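# Skemanley plans to buy more hand-held grippers

April 5, 2019
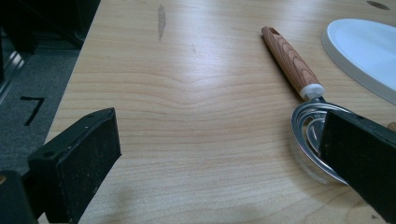
The training kitchen at Skemanley will ask for money to buy eight new hand-held grippers before the end of June. The plan was presented to the staff this week by Bouchra Farouk, who is responsible for equipment. If it is accepted, it will be the largest purchase the kitchen has made after the opening of its second room in Plerorville.

At present the team has three grippers for recording work with small kitchen tools. They are shared between two rooms, and the people who record in the afternoon often must wait until the morning group is finished. Mrs. Farouk wrote in her plan that the number of recordings cannot grow with the present equipment, even if more persons are hired.

Two suppliers have sent offers. Zemari sells a complete set with camera, mount and charger, and promises delivery in 58 days. Bawa offers a lower price for each piece, but the mounts must be ordered separately and the fingers are of a different length. Zeeshan Ansari, who looks after the recorded material, prefers the first offer. He explained that a change in finger length would make the new recordings difficult to compare with the old ones.

Amerley Mahama asked that the budget should also include spare fingers. "We always count the price of the machine and we forget the parts that touch the table every day," she said. In her opinion, one spare pair for each gripper is the minimum. The plan in its present form pays for spare pairs for only half of them.

There was also a discussion about the objects. The egg separator, the strainers and other tools with a round metal head are among the most requested tasks, and polished metal gives strong reflections under the ceiling lamps. Nana Frimpong proposed to keep a part of the money for softer lights. This was not put in the first version of the plan, but Mrs. Farouk agreed to ask for a price.

Renting was considered too. The monthly cost looked small, but over a full year it came to more than the offer from Bawa, and the contract did not cover damage to the fingers.

Abdul-Rahman Dramani will check the figures and return the plan with his remarks. Staff who wish to add an item can write to Mrs. Farouk, with the name of the supplier and a written price.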